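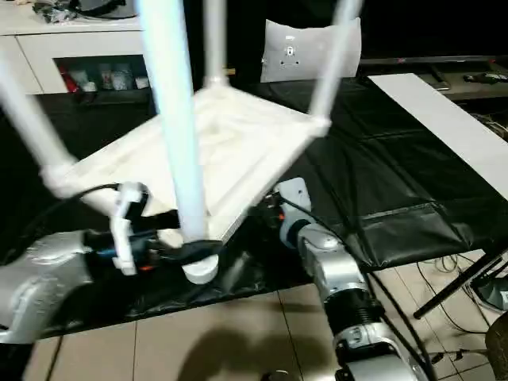 12/23/25, Ikwood trial, day 13

Stool assembly again on the Nernance two-arm kit. The stool is held upside down over the table, left gripper on the corner where the leg joins the seat, right arm pressing on the edge. White plastic fingers on the left side. I had asked for the rubber set in October and was quoted 30 days.

Settings: left grip force at 2, right arm in compliant mode, speed at the default. Kongkaew wants the default kept for the whole review, so I have not touched it. The manual puts the grip menu under "Tools" and the software puts it under "Motion." Reported.

The black plastic sheet stays on the table. It creases, and the glare off the folds is bad for the overhead view. A matte one is on order from Girncombe.

Brynhildur Hjaltadóttir called at lunch about the license. The yearly support plan is 1,824 per pair of arms, remote calibration included, spare fingers extra. I asked whether the fingers are sold singly. She will check.

Cable routing is still my main complaint. The left cable loops wide of the gripper and the clips supplied are too small for it. There are more cables on the floor by the table leg, which I need to tie up before the next session.

To do: export logs, label the spare foot caps, write up the grip section of the review.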